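Introduction to Automation
Handout 6: Notes to go with the Firnuvard open day

These notes cover the May visit to the Firnuvard workshop. Read them together with your own visit sheet. If you missed the visit, you can still do the written work at the end, but get a copy of someone's sheet first.

What we went to see

Firnuvard works on handling soft goods: clothing, bags, towels, hats. Most of the machines we have covered so far in this course handle stiff parts. A metal bracket has the same shape every time it arrives at a station, so the program can hold a fixed grip point and a fixed path. Cloth has no fixed shape. It folds, sags, and catches on things, and it looks different each time it is set down.

The open day had three stops. The first was the parts room, where Toshiko Kobori went over the grippers and how the fingers are changed. The second was the two-arm table, which is the main subject of this handout. The third was the review room, where recorded runs are played back and sorted. The Wulley cart was parked in the hallway and was not part of the tour, so leave it out of your report.

The two-arm table

The station has two arms on one work surface, mounted on opposite sides and facing each other. The task for the day was sorting caps. An operator leads the arms through the motions by hand, using a second pair of smaller arms, and the joint positions are recorded together with the camera views. One full pass through the task is called an episode. Write that term down, as it comes up again in Handout 7.

Kobori gave the size of the cap set as 1,289 episodes. The target is 3,000. She said a good operator can record 30 in an hour if the caps do not need much resetting between runs.
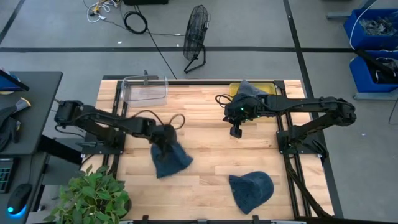 Grasping a soft item raises two questions that do not come up with a stiff one. The first is where to grip, and the second is what the item will do once it leaves the table. The cap held by the left arm has lost its shape and hangs crumpled and a little twisted under the gripper, while the one lying at the lower right still has its rounded crown and short brim. A program that looks for "a crown and a brim" would have a much easier time with the second cap than with the first. This is the shape problem from Handout 4, and you should be able to explain it in your own words.

The second point is reach. Each arm covers its own side of the table easily and the far side poorly. In the middle there is a zone both can get to. Handing an item from one arm to the other has to happen in that zone, and so does any move where one arm holds and the other straightens. It is also where the arms can hit each other. During recording the operator watches for this. When the arms run on their own, the software has to do it.

The third point is cables. Every joint on an arm needs power and signal, and the wires have to follow the arm as it moves. There must be enough slack at the wrist for it to turn fully, but too much slack can snag. Several of you asked why the loops stick out so far above the wrist. Kobori's answer was that shorter ones wore out at the connector. Later models route the wires inside the links.

Good and bad episodes

In the review room we watched episodes being marked keep or drop. An episode is dropped if the operator stops partway, if a cap falls off the table, or if one of the cameras loses its signal. An episode with a missed grasp is kept as long as the operator goes back and picks the item up. The reason given was that the arms need to have seen a recovery in order to make one.

The sorting is done in a program called Skorel. You do not need to know how to use it. You do need to know the three drop rules above.

Terms

Episode: one recorded pass through a task, from start position to finish.

Shared zone: the part of the work surface that both arms can reach.

Reset: putting the items back in place before the next episode.

Slack: the extra length of cable left so that a joint can move through its full range.

Written work

Write one page on the two-arm table. Describe one move that needs both arms and one that a single arm could do alone. For the two-arm move, say what each arm is doing at each step and where in the shared zone it takes place.

Then work out how many hours of recording are left to reach the target, using the rate Kobori gave. Show your work. State one reason the real time would be longer.

The background reading is the Sasaki chapter on gripping cloth, first half only. Bring both the page and your visit sheet to the next class.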